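Hanan Hijazi
Jun 5, 2020

We've had the Sultura two-arm tabletop kit on trial since the middle of May. A few people asked for a write-up, so I'm putting it in a thread. We paid the normal trial fee and nobody at Sultura has read this.

What you get in the trial: two arms with grippers, a controller, the software license, a tablet for teaching, and a day of setup on site. Wissam Bitar did our setup. He arrived at nine and had both arms moving before lunch.

You supply the table. Check yours before they come. Ours had a wobble I had stopped noticing, and the arms found it right away. Fadi Semaan put a brace across the back legs and we recalibrated. That cost us the rest of the afternoon.

Our use is small-scale kitchen work. We want to know if a kit like this can put things away, get things out and open what needs opening, on a table a person also uses. I'm not testing speed.

Teaching is done by hand. You hold the arm, walk it through the motion, press save on the tablet, and then edit the points. Noura Semaan picked it up in a morning with no robot background. It took me longer and I still over-save.
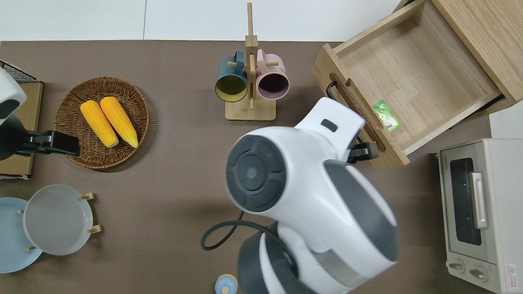 Drawers were the task I cared about most. The way we teach it, the gripper takes the front panel itself and leaves the handle alone. Wissam suggested that. Going for the handle gave us more misses, and the fingers tended to slide along the bar.

Our drawer test is 10 opens in a row with no help. First day we got four. After changing the approach angle and slowing the last bit of the reach, we got all 10. Then somebody moved the cabinet over by the width of a thumb and we were back to missing.

So that's the first real complaint. The software does not handle furniture that shifts. You can re-teach the start point and the rest follows, but you have to know to do it. Sultura's manual gives this one paragraph near the end. It should be on page one.

Second complaint is the cable. It comes out by the base and wants to lie right across the work area. There are clips in the box but they are meant for a metal bench edge and do not grip our table. We bought our own.

Grippers: good on flat edges and on anything with a rim. Mugs are fine if you go slowly. Thin packets are bad. It can pick one up if the packet is standing against something, and most of the time it can't if it's lying flat.

Two arms at once: works, with limits. The software keeps them from hitting each other by making one wait. You can set which one has priority. For a table this size the waiting adds up, and for some jobs we just turned one arm off.

Noise is low. You can talk over it. The fan on the controller is louder than the arms.

Support has been decent. I emailed three times. Two answers came the same day and one took most of a week. Aigars Lill on their side called me about the slow one and sent a fix for the tablet freezing when you rename a saved motion. It has not frozen since.

We also looked at the Vikness kit before choosing this one. It has a longer reach and a nicer stand. It was also one arm only at the price we could pay, and the trial was shorter. If you only need one arm I would ask them for a quote too.

Price: I can't post ours because it was quoted for our setup. The one number I can share is that extra gripper pads are 500 for a full set, which I think is too much for rubber. We haven't worn any out yet.

They say the current controller will get updates through 2022. I asked for that in writing and got it. Ask for the same.

We're keeping it for another month. Next up is the toaster oven door, which needs a different wrist position than anything we've taught so far. Fadi wants to try it with the oven unplugged first. I'll add to this thread when we have results.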